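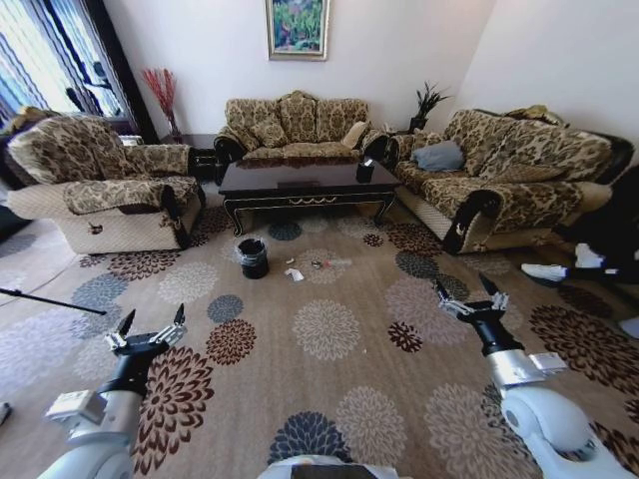 Rubbish on the rug, bin at the ready, arms out.

So October was the month I learned to respect a bin liner. I've been doing tidy-up trials for the Jolisora project since winter, and if you'd asked me which job would make me hit the stop button I'd have said glassware, or maybe the cat next door wandering in. Bin duty wasn't even on my list!

The task sounds like nothing. Pick up the bits of paper and wrappers, drop them in the bin, then lift the liner out and put it in the big bag. We'd run the first half for days and it was going beautifully (scrunched tissue is a dream to grab, flat wrappers less so, but it gets there). Then we added the liner and everything went a bit pear-shaped.

What happened was this. The left arm got a good pinch on the plastic and started lifting. The bag came up, the bin came with it, and the software decided it was holding something much heavier than it expected. Fair enough. It's meant to stop and let go when that happens. It stopped all right, and the fingers opened, but a fold of plastic had worked its way in between the linkage bars and stayed there. So as far as the robot was concerned its hand was empty, and off it went to its home position with a bag and a bin dangling off the wrist.

I was 3 steps away and hit the stop before it swung over the coffee table. No damage, apart from my nerves and a cup of tea.
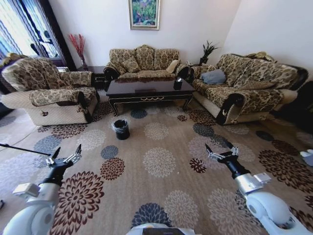
Wastebasket in the middle of the carpet, grey bag folded over the rim.

Wakana Onishi went through the logs with me that night and found the gap pretty quickly. The "am I holding anything" check only looked at how far apart the fingers were. Open fingers, empty hand, carry on. It never asked the wrist whether there was still weight on it, even though the wrist had been reporting 285 grams extra the whole way home. I felt a bit silly, I'll admit. I wrote that check.

The same thing could happen with a curtain, or a sleeve, and the sleeve is the one that kept me awake. Thin plastic is a nasty material for this because it's slippery and clingy at once, and the camera sees half of it as glare. 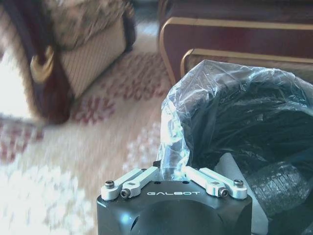
We've changed a few things. After every release the arm now holds still and checks the wrist load, and if there's anything left it freezes and beeps until a person comes over. Home moves are slower too. Brynhildur Baldursdóttir wanted covers over the linkages as well, and she's got a printed set on order from Wongsuwan, though I'm not sold on the colour.

I re-ran the liner job 6 times with the new check and it caught a snag on 5 of them, so the plastic is still getting in there. At least it stops now. The other run went through clean, and I'd love to know why! Covers should be here next week and I'll post the numbers once they're on.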